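Course handout, unit 5: Cleaning and caring for stainless steel cookware

Read this before the September practical. Bring it with you, along with an apron and a dry towel. The practical counts toward your kitchen care grade, and the written part is on the last page of your Hedlund workbook.

## 1. What stainless steel is

Stainless steel is iron mixed with chromium and usually some nickel. The chromium reacts with air and forms a very thin layer on the surface. That layer keeps the metal from rusting. If you scratch it, it forms again by itself as long as the metal is clean and exposed to air.

Two things get in the way of this:

- Salt left sitting in water. It makes small pits in the metal, and the pits do not come out.
- Chlorine bleach. Never use it on pots, even diluted.

Most pots in the teaching kitchen have a base with a layer of aluminum inside it. Steel carries heat slowly and aluminum carries it fast, so the base spreads the heat over the whole bottom of the pan. A pot with a warped base should be set aside and reported. It will rock on a flat burner and cook unevenly.

## 2. Kinds of residue

Look at the pot before you pick up anything to clean it with. The method depends on what is stuck.

**Loose food and grease.** Hot water, dish soap, soft cloth or sponge. Rinse with hot water and dry.

**Cooked-on starch** (rice, pasta, potatoes, oatmeal). Soak in cool water first. Hot water makes starch gummy and harder to lift.

**Cooked-on protein** (egg, milk). Cool water again, then warm soapy water.

**Burned food.** Cover the bottom with water, add a spoonful of baking soda, bring to a simmer for a few minutes, and let it cool. Most of it will lift with a wooden spatula.

**White, chalky spots.** Minerals from hard water. Wipe with white vinegar, leave for a few minutes, rinse.

**Rainbow or blue tint.** Caused by heat. It is harmless. Vinegar takes off most of it.

**Brown film on the outside.** Old grease that has been heated again and again. It takes a paste of baking soda and water and some patience.

## 3. Pads and sponges

The supply closet stocks four kinds, and students mix them up every term.

| Type | Use on steel? | Notes |
|---|---|---|
| Cellulose sponge | Yes | For everyday washing |
| Sponge with nylon scouring side | Yes | Can dull a mirror finish |
| Sponge wrapped in metallic-looking mesh | Usually | Check the label – some have plastic thread, some have metal |
| Steel wool | Last resort | Leaves fine scratches and bits of wire that rust |

Rub along the grain if the pot has a brushed finish. On a polished finish, rub in circles that follow the shape of the pot. Use light pressure. If you find yourself leaning on the pad, stop and soak the pot again.

Rinse pads after use, squeeze them out, and stand them on edge to dry. A pad left flat in a puddle starts to smell by the next morning. Replace it when it smells, sheds, or comes apart at the corners.

Do not use steel pads on the Endov nonstick pans. Those are stored on the lower shelf and are covered in unit 6.

## 4. Lids, knobs and handles

Glass lids are tempered. They handle heat well but not a sudden change in temperature, so let a hot lid cool before it goes near cold water. Check the edge for chips. A chipped lid is out of service, however small the chip.

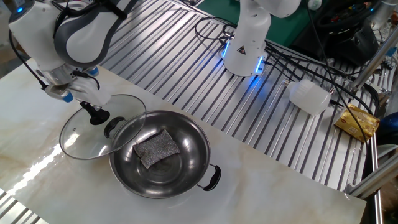
Grease collects under the metal rim of a lid and around the knob where it meets the glass. Go around both with an old toothbrush and soapy water, then stand the lid up to drain. If the knob turns in your fingers, tighten the screw from the underside. Finger tight plus a quarter turn is enough. More than that can crack the glass.

Handles need the same attention at the point where they join the pot. Food and soap dry in the gap behind a bracket and leave a dark line. A toothbrush reaches this too. Check for movement while you are there – a handle that shifts when the pot is empty will shift more when it is full.

Plastic handles and knobs should be kept out of a hot oven unless the maker gives a temperature for them.

## 5. Drying and storage

Dry every pot by hand as soon as it is rinsed. Air drying leaves spots in this building, where the water is hard. Stack pots with a cloth or paper towel between them. Lids go in the Flilirik rack, knobs facing out, largest at the back. Do not store a lid tightly on a damp pot.

## 6. Practical task

Work in pairs. Each pair takes one pot with its lid from cabinet 26.

1. Write down the type of residue, inside and outside.
2. Choose a method from section 2 and a pad from section 3. Note both.
3. Clean the pot. If you use the simmer method, measure 500 ml of water.
4. Clean the lid, including the rim and the base of the knob.
5. Check the handles and report anything loose.
6. Dry, and leave on the counter for inspection.

You will be graded on the finish, your notes, and the state of your sink when you leave.

Further reading: Adilgate kitchen manual, chapter on metal cookware. The copy in the library is at shelf 696 and cannot be checked out.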